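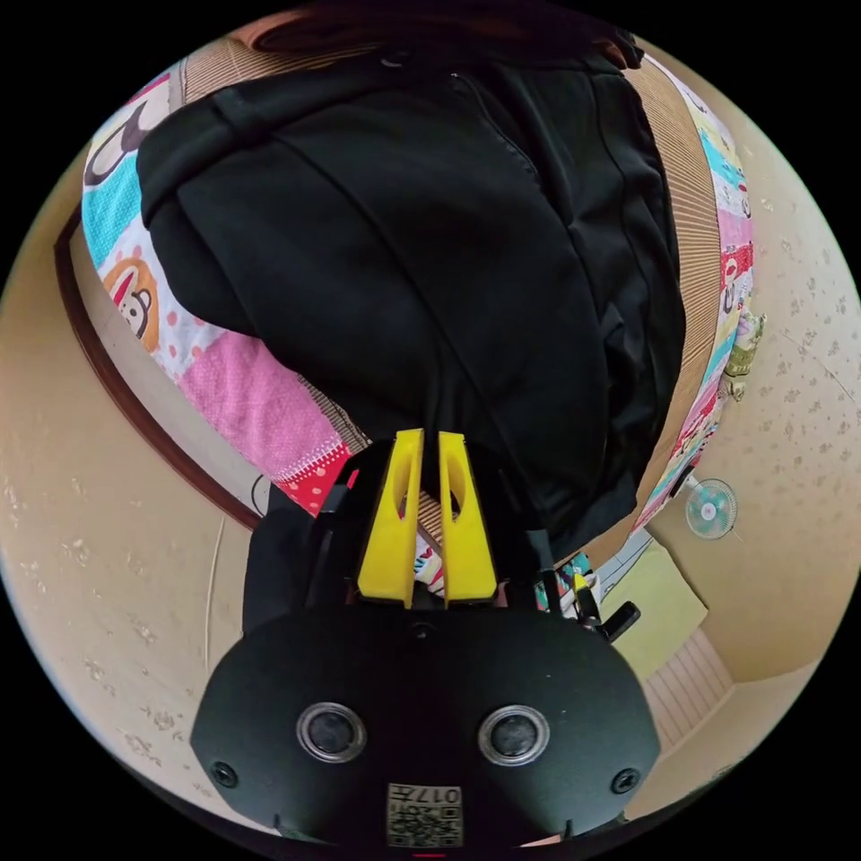

Yellow fingers over the black garment, monkey bedspread underneath.

I've spent most of November teaching a robot to fold clothes, or at least making the recordings it will learn from. You hold the gripper in your hand, squeeze the little trigger to close the fingers, and do the job the way you'd want it done. Deepak Tripathi, who got me into this, asked for 500 goes at it in all, and I'm well short of that (don't tell him!).

Tea towels were a pleasure. Jackets are another matter, with all that bulk and the zipper running off wherever it likes, and my first few tries were awful. I kept pinching too much cloth and then dragging the whole thing sideways along with the bedspread. Wayne Paquette told me to slow right down and take the hem before the sleeves, and it's gone much better since, though my wrist is sore after around seven folds and I have to stop for a cuppa.

I do love the bed for this, all those colours and cheeky monkey faces to keep me company. Trilok wants me to try a plain grey blanket next, so I'll dig one out of the cupboard after tea and see how I get on with the cardigans.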